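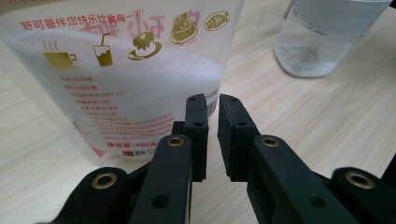
Sugar on the wooden table.

The ferry to Lengate stopped running in January, and after that my aunt did the shop's accounts at home. She sold sugar, flour and lamp oil to the people on our side of the water. There were 40 households then. By spring there would be fewer, but we didn't know it.

She sent me to Koller with the order book and 200 in cash. I walked the shore road because the bus was late. The man at the warehouse read the page twice and said the price had gone up.

"Since when?" I asked.

"Since the ferry."

I bought what I could. He let me leave the rest on account, which he had never done for my aunt, and he wrote the sum in pencil.
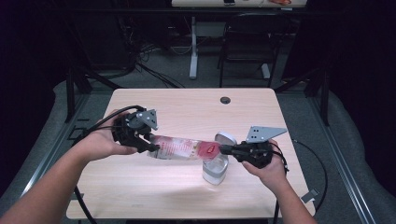
When I got home she was still up. She looked at the receipt and then at my shoes, and told me to put them by the stove. I said we owed Koller 700 now, counting the old debt. She said she could add.

We sat for a while. The wind was coming off the water and the back door knocked in its frame.

"Your mother wants you in Nikmont," she said. "There's a room."

"I know. She wrote to me too."

"And?"

I said the shore road was bad past the bridge and I would wait until it cleared. She nodded and opened the order book to a new page — she always started a new page, even when the old one had space — and asked me how much flour they had left.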